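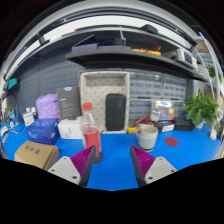 Bottle with orange-red cap and a white mug, blue mat.

Search handouts Go

Workshop Practice, Unit 3: Reaming

Notes by Senan Tierney for the Medton evening group

A drill makes a hole. It doesn't promise you which hole. Even a freshly ground drill will wander a little and cut a little oversize, and the bore it leaves looks fine until you try to put a dowel in it. The reamer is there to bring the hole to size and tidy up the wall. It will not put the hole in the right place. A reamer follows the hole it is given with complete loyalty, so if you drilled crooked you will now have a beautifully finished crooked hole.

Stock allowance

For the 12 mm bores on the Unby bracket, drill 11.7 mm and leave the rest to the reamer. People get timid at this point and leave far too little, thinking they are being kind to the tool. With hardly anything to bite on, the edges rub, the bore glazes and the reamer goes blunt while apparently doing no work. Leave too much and the flutes pack with swarf, which then scores the wall you were trying to improve.

Speed and feed

Slow speed, generous feed. In mild steel with a high-speed steel machine reamer of this size, set the pillar drill to 295 rpm. It will feel wrong. The usual instinct is to run it at drilling speed and creep down nervously, and the usual result is chatter, with a set of facets down the bore that you can count with a fingernail. 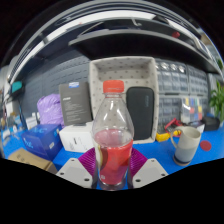
Keep the feed steady all the way through and withdraw with the spindle still turning forwards. Never run a reamer backwards, by hand or by machine. The chips wedge behind the cutting edges and chip them, and the Troncoso set in the cupboard has already paid for several people's education in this matter.

Cutting fluid

Plenty of it for steel. Grey cast iron is normally reamed dry. Aluminium wants something thin, as it welds itself to the flutes given half a chance.

Checking

Clean the bore, let the part cool, then try the plug gauge. GO should enter under its own weight or near enough. NO-GO should not enter at all, and leaning on it doesn't count as inspection. If the hole is oversize, look first at runout in the chuck, then for built-up edge on the reamer.

Bench exercise

Drill and ream the three marked holes in your Cevisstead plate. Record spindle speed, fluid and gauge result for each. Abelardo Fuentealba has the gauges and will want them back wiped.

Before next time, read page 80 of the course book on floating holders, and page 132 if you are doing the taper pin option.

Share this handout (3)
2 comments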